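Monday, Guerra bench

Third go at the soaked lentils. The first two batches came out gritty and we blamed the cook time, but I now think it was the water. The Mirnum tap runs hard this time of year, so today I used filtered for one pot and tap for the other. Same bag of lentils, the Troltby green ones.

Both pots: 16 hours soaking, drained, rinsed twice, 2000 ml fresh water, no salt until the end. Simmered 40 minutes with the lid half on.

Filtered pot was soft all the way through and the skins stayed on. Tap pot still had bite in the middle and needed another 13 to get there, so 53 total. Skins split badly by then. Taste is close enough that I wouldn't pick one over the other blind.

Want to know if the longer cook costs us any folate. Most of it goes into the water anyway - so for the soup version it may not matter, for the salad it would. Send a drained sample of each to Clornel, plus the cooking water in separate jars. Label the lids this time.

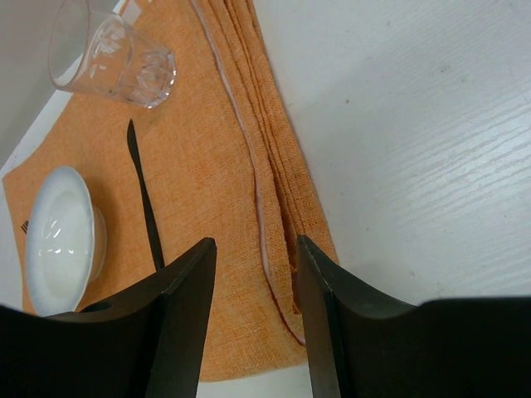
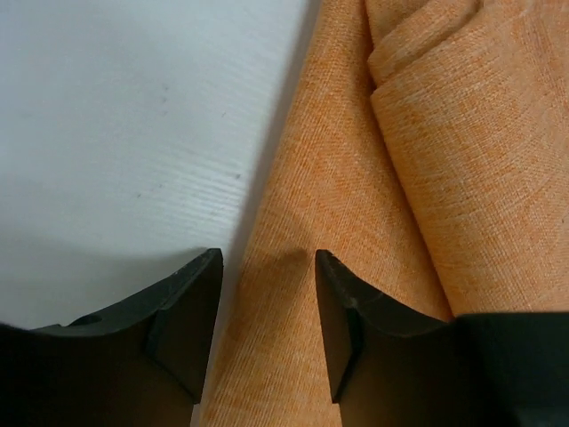

Next: repeat the tap pot with a pinch of baking soda in the soak. I know soda is hard on thiamin, so keep it small and write down the weight. Also try the brown lentils, which nobody has touched since November.

Fridge shelf two is full. Old chickpeas can go.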